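Re: [jeka-users] How many tries before the lid task is worth training on?
List: jeka-users
Posted in December, 4:40 pm

Hello all,

Thanks for the question, and welcome to the list! I've put your message in below so that people reading the archive can follow along.

> We have just set up our two arms with Jeka and want to teach them
> some kitchen chores, starting with a pot and its lid. We recorded
> a small batch over two afternoons and the policy mostly hovers over
> the pot. Do we need far more tries, or are ours just bad? Also, do
> you bother with the wrist view, or is the table view enough?
> Greetings from Dururden.

Hovering is such a familiar sight to me that I almost feel fond of it. We had months of it on our Drarix setup, and I would look at the starting positions before you record a single extra try.

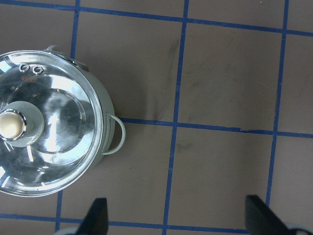 My first question is always where the pot was when each try began. If it began in the same spot every time, the policy has learned that spot and very little about pots. We use the blue tape squares on our table as a rough map: before each try the operator reads a square off a shuffled list and puts the pot there, and turns it a bit too, so the side handle doesn't always point the same way. With a shiny glass lid like ours I would also vary the lights, as those bright white highlights change the look of it a great deal, and you don't want the arms leaning on one particular glare. We went through 6 lighting setups in the end, some of them nothing more than a desk lamp moved to another shelf.

As for numbers, our set for the pot chores stands at 1,329 tries after sorting. Please don't let that scare you! We had something useful long before then, and the early part of the set was full of long pauses where the operator was thinking. I trimmed those by hand with Tse – slow work, but it did more for the hovering than the next batch of recordings did.

On the cameras, yes, please keep both views. The wrist view is good for the last little stretch before the fingers close, and the table view tells you where everything else has got to.
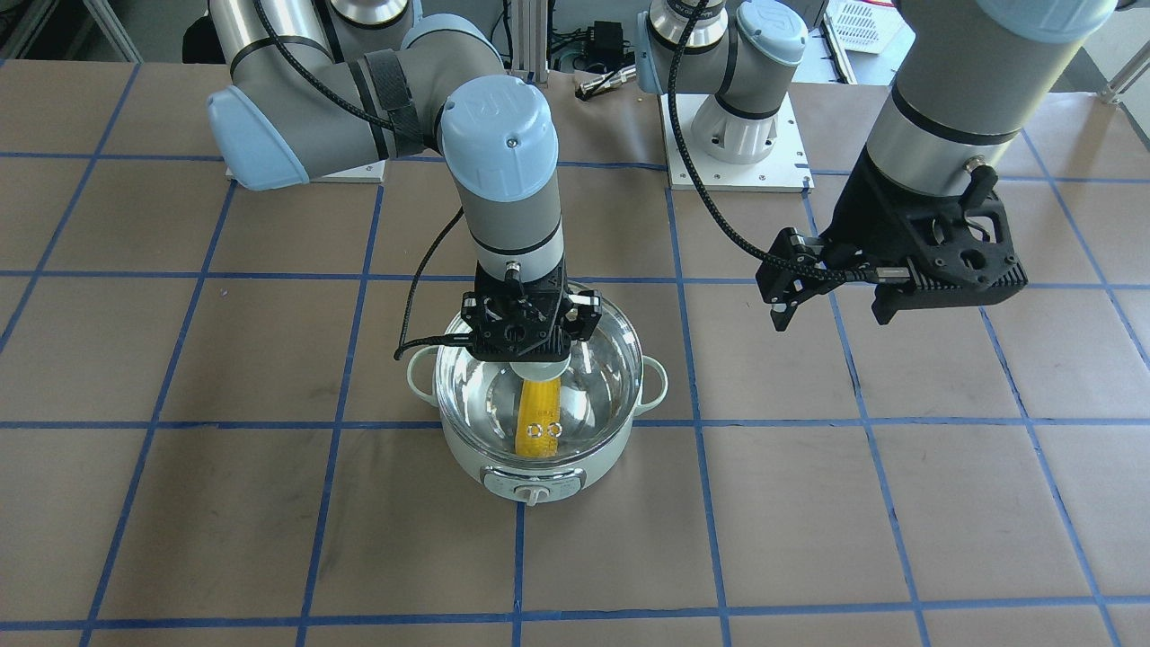 Page last modified: December, 5:12 pm

You can see what I mean about the table view with the gripper right over the glass bowl and the yellow piece standing inside. The other arm is in sight as well, fingers partly open, and with two arms you really do want to know what the second one is up to.

If you can share 2 of your hovering tries, one from each afternoon, I'd be glad to look through them. Please send the raw files, before any trimming, and tell me which version of Tse you have, as the older one drops the gripper readings when a try is very short.

Warm wishes from our bench to yours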